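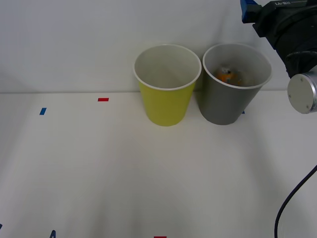
Why does a paper cup not leak when it is filled with a drink?

A paper cup has a very thin waterproof layer on the inside, and its seams are sealed tightly so that liquid cannot reach the paper.

Plain paper soaks up water. You can test this with a sheet of writing paper. Fold it into a cone, pour in a spoonful of water, and wait. The paper becomes soft and dark, and before long it begins to drip. Paper is made of tiny plant fibers pressed together, and there are small gaps between the fibers. Water creeps into the gaps and pulls the fibers apart.

What is the inside layer made of?

In most paper cups made today, the layer is a kind of plastic. It is spread over the paper in a coat so thin that you may not notice it. In earlier times many cups were coated with wax. Wax worked well for cold drinks, but it softened when the drink was hot. Some newer cups use a coating made from plants such as corn.

In the Everyday Things room at the Whitfield Children's Museum, a large cup has been opened along its seam and laid flat under glass. Visitors are often surprised by its shape. The wall of a cup is cut as a curved piece, something like a wide rainbow, and the curve is what makes the cup wider at the top when the two ends are brought together.

How is a paper cup made?

The paper arrives at the factory on a very large roll. It is heavier and stiffer than the paper used in school notebooks. Usually the coating has already been added. If the cup is to have a color or a pattern, this is printed while the paper is still flat, as it is much easier to print on a flat sheet than on a round cup.

Next, a machine cuts out the curved wall pieces. Each piece is wrapped around a metal form, and the two ends overlap a little. Heat melts the coating where the ends meet, and when it cools the ends stay joined. The line this makes down the side is called the side seam.

The bottom is a separate circle of paper. Its edge is bent downward, and the lower edge of the wall is folded around it and pressed firmly. If you turn a clean, empty cup upside down, you will find that the bottom sits a short way up inside the wall. The cup stands on a ring of folded paper.

The last part to be shaped is the rim.

Why is the rim rolled?

Run your finger gently around the top of a paper cup. The edge feels round and smooth. The paper has been curled outward and down upon itself to form a narrow tube. A single edge of paper would bend easily and might be sharp against your lips. The tube is stronger, and it helps the cup keep its circle when you pick it up. It also gives a lid something to grip.

On many colored cups the rim is white. The color is printed on the outside of the wall only, and the paper that is curled over at the top is often left without ink.

Why are cups narrow at the bottom?

A shape that grows narrower toward one end is said to taper. Tapered cups can be placed one inside another, and this is called nesting. A stack of nested cups takes up far less space in a cupboard or a delivery truck than the same cups standing side by side.

Tapering has a disadvantage too. A cup with a wide top and a narrow base can tip over more easily, especially when it is full. Place it well back from the edge of the table.

Can a cup be used for things other than drinks?

Certainly. Clean, dry cups are useful for holding and sorting small objects. Buttons may go in one cup and beads in another. Cups of different colors make it easy to remember where each kind belongs. At our Stukbridge branch, children on school visits sort shells in this way, and the cups are kept for the next class.

Something to try at home

You will need 3 clean paper cups, a spoon, some water, and a tray. Ask an adult before you begin.

Stand the first cup on the tray and leave it as it is. With an adult's help, cut the rim off the second cup. Cut the third cup open along its side seam and lay it flat with the inside facing up.

Squeeze the first two cups very gently, one in each hand. Which one bends more easily?

Now put a few drops of water on the flat piece and leave it for 15 minutes. Look at the drops. Then turn the piece over, wipe it if needed, and put a few drops on the outside. Compare the two sides. Some cups are coated on both sides, so your result may differ from a friend's. Look closely at the cut edges as well, where the paper has no coating to protect it.

Write down or draw what you found.

Words to know

Coating: a thin layer spread over a surface.
Fiber: a very fine thread. Paper is made of many fibers.
Seam: a line where two edges are joined.
Taper: to become narrower toward one end.
Nesting: fitting objects one inside another.

Whitfield Children's Museum, Learning Department
Page last reviewed 9 October 2022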